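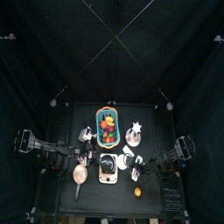

Preparing a Table for Small-Item Photography

Staff at the Hondar collection photograph small items for the catalog before they are sent to storage. Pale items should be placed on a dark surface, such as a black tabletop with black fabric draped around it, so that their edges remain clear. Dark items require the light gray board kept at the Collado desk.

Wipe the surface with a dry cloth and turn off the ceiling lights. Set both lamps to the same height, 78 centimeters above the table. Place the scale bar beside the item and leave a margin of 10 centimeters on each side. Take one view from directly above and one from the front. Enter the item number in the catalog before moving the item. Items longer than 700 millimeters must be taken to Room 236.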